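I finally got myself over to the Asadi open day in Welthorpe last December, after missing it two years running, and I'm so glad I did! The flyer promised "robots learning by example," and I pictured a few posters and somebody's slideshow. Well, they let you drive.

You come in through the loading side (the front door was locked and the sign had blown over, so half of us did a lap of the building first) and pick up a paper badge with a number on it. I was visitor 186, and it wasn't even lunchtime. The coffee was free, the cookies were gone.

The first room was all hand guiding. You grab the arm just above the gripper, it goes soft and floaty, and you walk it through the job yourself while the computer writes down every move. I did a peg into a hole. It felt like leading a very polite horse. Then you step back behind the yellow line, press go, and watch it play your own wobbles back at you – including the place where I'd stopped to ask a question. The guide told us those pauses get trimmed out later.

The second room was the one I'd come for. They were working on towels, and nobody lays a hand on the arm for that. The operator sits off to the side with a pair of handles, moves them, and the arm does the same thing over the table. I stood there for a good 30 minutes and let two tour groups go by me.

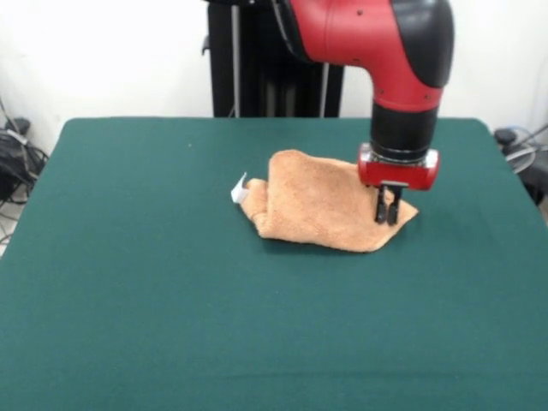

Fingers down on the orange towel at the remote-control station.

What surprised me was how slow a good run is. You'd think picking up a towel is nothing, but you have to find a bit of cloth worth grabbing, come down on it without shoving the whole heap away, close, and lift gently. Each try gets saved as one demonstration, and a messy start is what they want, so between tries the towel gets picked up and dropped any old way. The tally on the whiteboard stood at 659 when I came in. They keep the fumbled ones too, marked separately.

I got my turn after a short wait and had 3 tries. On the first I closed the fingers on thin air. My depth was way off – you're looking at the table from one side and your hands want to be somewhere else. The second try I got a corner and lost it. The third I lifted the towel clear and laid it down sort of flat, and a kid behind me clapped, so I'm counting it.

I asked whether they'd take the handles or the hand guiding if they had to choose. The operator said handles for cloth, because your own arm gets in the way of the cameras when you're guiding, and guiding for anything that has to fit tightly, where you want to feel it bump. Makes sense to me after trying both.

There was a Brasora stand in the hallway with gripper pads you could squeeze, and a talk on the Jindine software at two, which I caught the back half of. Too many charts for me, but the part on cleaning up shaky recordings was good.

Parking is behind the building and it's tight, so go early. Wear shoes you can stand in. And get in line for the towel station first, before the school groups show up!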